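Okay, a few people asked how the automation stuff is going at our office, so, a thread. Get a coffee.

1/ For anyone new: I work at Purves, an architecture practice. I run the model library, which means site models, the reference books, material samples, and whatever else gets left on a table. I've been here nine years and I still can't find the good scalpel.

2/ Back in March we started teaching a robot arm (the product is Termont, everybody calls it Ana) to do the resets. A reset is when a meeting ends and the table has to be put back together before the next client walks in. Bottles, mugs, coasters, models to the shelves. It used to be me and whoever I could grab on the way past.

3/ Ana learns from us. You hold a gripper in your hand with a camera on it and you just do the job, over and over, and that becomes what the arm practices from. So the people whose chore it was are the ones teaching it. I have complicated feelings about that and also I've gotten weirdly competitive.

4/ My record is 137 pickups in one day. Gregor Guthrie says his were neater. Gregor's were not neater!!

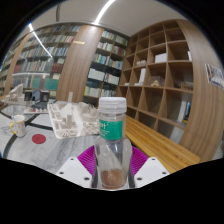

Filed under: Work / Robots at the office

5/ Bottles are where everybody starts. You come in straight, let the ribbed fingers curve in around the sides, lift, done. See the big white site model behind it, with the skinny tower? We are NOT letting Ana near that one yet. Lorna Innes would have my head and she'd be right.

6/ What's changed for me so far: I notice my own hands now. I'd never thought about how I pick up a mug (handle first? rim? depends how full it is) until I had to do it the same way 30 times before lunch. My wrist noticed too. We swap every half hour now, which we should have done from day one.

7/ What's changed for the juniors: they were the ones stuck clearing up after client meetings, and a couple of them told me they kind of liked it, because it got them in the room. They'd overhear things. That never made it into any plan, so Lorna wrote it in. Juniors sit in on the meeting now, properly, with a chair.

8/ Am I worried about my job? I asked, out loud, in front of people. The answer I got was that I'm moving over to model repair and cataloging, same pay, and I got it in writing. If your place is doing this, please ask for it in writing.

9/ The Drarkbridge office gets theirs after us and they keep messaging me to ask if it's loud. It's fine. The espresso machine is worse.

10/ Next up is shelving. The cubbies should be okay, the bookcases I have my doubts about, they're packed so tight that I struggle to get a book out myself. I'll post when we've had a go at it. Replies are open, but if you're going to ask whether it can make tea, Gregor already did.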